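Shared Tables and the Cost of Quiet

Office planners have spent a decade arguing about noise. The argument is usually framed as open plan against closed rooms, and I think that framing has wasted a lot of money. The variable that matters most in a shared workroom is reverberation time, and it is decided by surfaces long before anyone draws a wall.

A hard floor, a plaster ceiling and a row of large bare tables will return most of the speech energy that reaches them. Add people, and they raise their voices to be heard over one another. Acousticians call this the Lombard effect. It is well documented, and it means that a bad room gets worse as it fills.

When the Millville office of Cotura was refitted, the firm bought two glass meeting booths and left the ceiling alone. Agnes Midtbø, who handled the measurements, found that the booths worked for the people inside them and did nothing for anyone else. The ceiling was treated in August, with 300 square feet of absorber, and the complaints fell off.

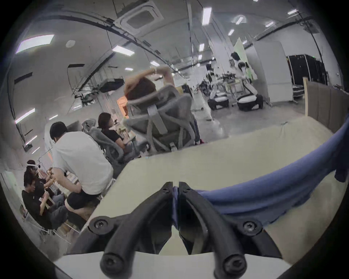
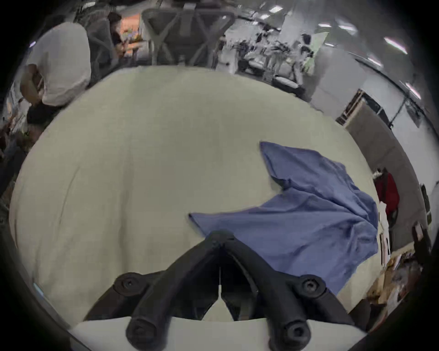

A large pale tabletop in a shared room.

Does a partition panel make a room quieter?
It lowers the direct sound between two seats if it is taller than the seated heads, but it has limited effect on the room as a whole unless the ceiling also absorbs.

I would go further and say that panels should be bought last. A supplier such as Kuusk or Ravstead will quote for panels first, as they are easy to price and easy to deliver. The buyer sees them in place and assumes the work is done. Meanwhile the reflected path over the top of the panel is unchanged.

Targets are also set badly. A background level of 55 decibels is often treated as a failure, though steady sound at that level can mask distant speech. Intelligible speech from across the room is the usual distraction – a low overall reading does not exclude it. Specifications should state how quickly speech decays with distance and leave the single average figure to the appendix.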